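Felance revises color transfer limits for dark knitwear and bedding

16/10/2019
By the Textiles Desk

27 shares
6 comments

The testing firm Felance has changed the way it grades color transfer from dark knitted garments, following a review of laboratory records completed in September. Under the revised procedure, wet rubbing results will be reported separately from dry rubbing results, and the lower of the two will determine whether a fabric passes.

The change applies to sweaters, cardigans, knitted blankets, plush throws and bed linen submitted by retailers that use the Felance schedule. Woven outerwear and upholstery stay under the older procedure for now.
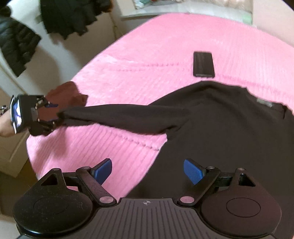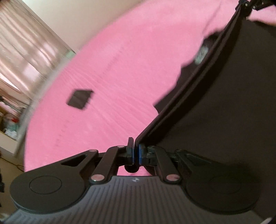 Felance reviewed the records of 3148 specimens. Of those, 1624 were dyed black, navy, dark brown or another shade the firm classes as deep. Within the deep-shade group, 854 specimens received a wet rubbing grade below 3 on the five-step gray scale for staining. The firm said 320 of those also fell below 3 when rubbed dry.

A grade of 5 means no visible staining of the white test cloth. A grade of 1 means heavy staining. Most retail contracts that cite the Felance schedule have required a grade of 4 dry and have left the wet figure to the buyer.

Until the revision, the firm averaged the two results in the summary line of its report. A black wool blend that graded 4 dry and 2 wet was summarized as a 3, which many buyers treated as acceptable for a deep shade. The separate figures were available in an appendix. According to the review, buyers asked for the appendix in a minority of cases.

How the test is run

The rubbing test uses a weighted peg covered with a square of undyed cotton. The peg moves back and forth over the specimen for a fixed number of strokes under a constant load. For the wet version, the cotton is soaked in distilled water and squeezed to a set moisture content before it is mounted. Both cloths are then air dried where necessary, conditioned and compared with the gray scale under standard lighting.

Moisture content is the main source of disagreement between laboratories. Cotton that carries too much water picks up more dye, and cotton that has been left on the bench loses water and picks up less. The revised schedule shortens the time allowed between squeezing the cloth and the first stroke, and requires the operator to record the weight of the cloth before and after wetting.

Pile fabrics present a second difficulty. A ribbed or brushed surface does not meet the peg evenly, so that staining appears in bands. The older procedure told operators to grade the middle of the stain. Operators must now rub one specimen along the ribs and one across them, and report the worse result. For plain knits the two directions remain lengthwise and crosswise.

Lint is to be removed from the cotton with adhesive tape before grading. Loose fibers from a dark sweater can make a cloth look more heavily stained than it is, and the review attributed part of the spread between repeat readings to lint left in place.

Comparison work at Dudás

Reference fabrics for the revision were prepared by the Dudás dye house. It dyed a single lot of knitted wool blend and a single lot of knitted cotton to the same black, then divided each lot into portions that were rinsed for different lengths of time. The portions were sent to Felance without markings showing which rinse they had received.

On the cotton, each added rinse improved the wet rubbing grade until the fourth, after which the grade stopped moving. On the wool blend there was little improvement beyond the second rinse. Dudás reported that the remaining color on the wool blend was held at the fiber surface and would require a chemical aftertreatment to remove.

Rinsing uses water and machine time, and is a common place for mills to cut costs on deep shades. A black cotton knit needs more dye than a pale one, and the portion that does not bond with the fiber has to be washed out. Where rinsing is shortened, the surplus stays in the fabric and leaves it in wear or in the first few home washes.

The dye house also supplied a set of pale fabrics as staining targets. These included a plain cotton sheeting, a polyester plush and a cotton and polyester blend. Cotton sheeting took up the most color from the cotton knit in damp contact. The plush took up very little color into the fiber, although dark lint collected between its ridges and had to be vacuumed out before the fabric could be graded.

Damp contact added as an option

Rubbing is one route for color transfer. The other is prolonged contact without movement, as when a damp garment is left lying on pale bedding or folded against another item in a basket. Felance has added an optional contact test to the schedule to cover this.

In the contact test, a specimen is wetted, placed between two undyed cloths and held under a light plate at room temperature. The cloths are graded when the plate is removed. The firm recommends the test for garments whose care label instructs the user to dry them flat, as knitwear is often laid out on a bed or a towel for that purpose.

Conditions for the contact test were developed on an Ostumer bench unit, a sealed cabinet that holds temperature and humidity steady while the plates are in place. Laboratories that do not have the cabinet may use any enclosure that meets the tolerances in the schedule. A logged record of temperature and humidity must accompany the report in either case.

The contact test has no pass mark. Felance said it did not have enough results to set one, and that grades should be read as a comparison between fabrics tested on the same run.

Effect on retailers

Keltano, a retail buying group that specifies the schedule for its knitwear and bedding lines, said it would apply the new reporting format to orders placed from the start of the next buying season. Goods already in production will be accepted on the old summary grade, provided both underlying figures are disclosed.

The group has set its own wet rubbing minimum at grade 3 for deep shades and grade 4 for everything else. It said a black knit that grades below the minimum could still be accepted with an added care instruction, subject to a second test on finished garments. The second test must be made on pieces taken from packed cartons. Swatches supplied by the mill will not be accepted for that purpose.

Sampling from finished goods catches problems that mill swatches miss. Softeners applied at the end of production can loosen surface dye, and steaming or pressing can bring dye to the surface of polyester blends. In the Felance review, finished garments in deep shades graded lower on wet rubbing than swatches from the same order more often than they graded higher. The firm did not publish the size of the difference.

Keltano expects the additional testing to add several days to approval of a new color. Repeat orders in an approved color will be tested only when the dye lot or the mill changes.

Care labels

The revision makes no change to care symbols. It does set out suggested wording for garments that pass with a low wet grade. The preferred text is "Wash separately before first use. Dry away from light colors." The older phrase "Color may transfer" will no longer be suggested, on the grounds that it gives the user no instruction to follow.

For bedding, the schedule suggests wording only where the bedding itself is dark. A pale sheet or blanket that picks up color from a garment is treated as a failure of the garment. Retailers handling returns are advised to keep the stained item and, where the customer can supply it, a sample of the fabric that caused the stain.

Fresh transfer on cotton can often be reduced by washing the stained item again promptly, by itself, at the warmest temperature its label allows. Tumble drying before the second wash is discouraged, as heat can make some stains harder to remove. Chlorine bleach is unsuitable for colored bedding and for most pile fabrics. Color absorbing sheets sold for use in the wash take up dye that is already in the water and have little effect on a stain that has dried.

Wool and wool blends should be washed cool with a detergent intended for wool, whatever the color. Extra rinses are permitted on most wool programs and will remove some loose dye, within the limits found in the Dudás comparison.

Timetable

Laboratories working to the Felance schedule have until the end of the current reporting period to adopt the new summary format. During the changeover they may issue reports in either form, and each report must state on its first page which form was used. Averaged grades issued earlier remain valid for the orders they cover and cannot be carried over to new ones.

A comparison round between participating laboratories is planned once the changeover ends. Each will receive the same deep-shade knit and the same ribbed plush, with instructions to test both in each direction. Results will be used to decide whether the tolerance on cloth moisture needs to be narrowed further.

Felance said woven outerwear would be considered after that round. Denim is excluded from the work and will continue to be graded under its own procedure.

Last updated 4:12 p.m.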